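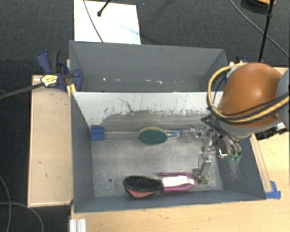
Raptis Bin Cell, two-bin kit

The Raptis kit is a bench-top cell for grasp testing and unattended pick trials. It ships as two gray metal bins with sloped inner walls, a mounting plate for the arm, and the Vomurance control package. The slope moves small objects back toward the floor of the bin, where the gripper can reach them.

Arm and gripper are not included. The plate is drilled for 4 common bolt patterns; adapters for others are sold by Trarance.

Bin depth: 40 cm
Assembled bench weight: 7 kg per bin
Supply: 24 V DC -- control package only
Part number: RB-397

The bins must be clamped to the platform before the arm is powered. Bar clamps are adequate. Route arm cables outside the working volume and check them after each change of mount.

Bin interiors mark with use. Wipe down with a dry cloth -- solvents will lift the wall coating.

Lead time and volume pricing: Yevhen Derkach, Trarance sales desk.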